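Varura Publishes Bench Practice Guide for Small Robotics Labs

PLUMTON, October. Varura today released a bench practice guide for labs that run robot arms in shared rooms. The guide sets out how a workspace should be laid out, checked and recorded before an arm is powered on, and what has to happen before anyone reaches into its working area.

The document was written by Gemechu Tesfamariam and Tín Tạ of Varura, with review from Godoy and Stemside. It is meant for groups with one or two arms and no dedicated safety staff. Larger sites usually have written procedures already, Tesfamariam said, while small labs tend to pass their rules on by word of mouth.

"People learn from whoever was in the room before them," Tesfamariam said. "If that person skipped the stop check, the next one skips it too. We wanted something short enough to read before a shift."

The guide runs to 30 pages. It draws on 282 incident and near-miss reports that member labs sent to Varura. Most of the reports concern setup and housekeeping: cables that caught on a joint, items left within reach of the arm, and programs started before a second person had stepped back.

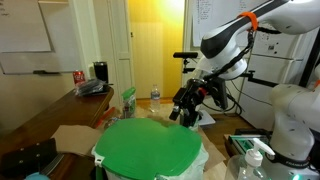

Under the guide, each lab defines a working area for every arm, covering its full reach plus the length of any tool attached to it. Where two arms share a space, the overlap is treated as a single area and both arms are stopped before a person enters. Cables along an arm are checked through the full range of motion at low speed. Food and drink are kept outside the working area, and liquids of any kind are listed on the setup sheet.

Household objects used in handling tasks are covered in a separate section. They are to be logged before a session, inspected for sharp edges and loose parts, and replaced when worn. Grippers are inspected at the start of each session and again after 1,000 cycles.

Stemside used a draft of the guide for 700 hours of operation. Bautista Riquelme, who manages its lab, said the setup sheet was shortened to one page after operators found the first version too slow to fill in.

The guide does not replace national or international standards, and labs remain responsible for their own risk assessments. It is free to download from Varura. Comments on the first edition can be sent to Alfie Bickerstaff at the Plumton office.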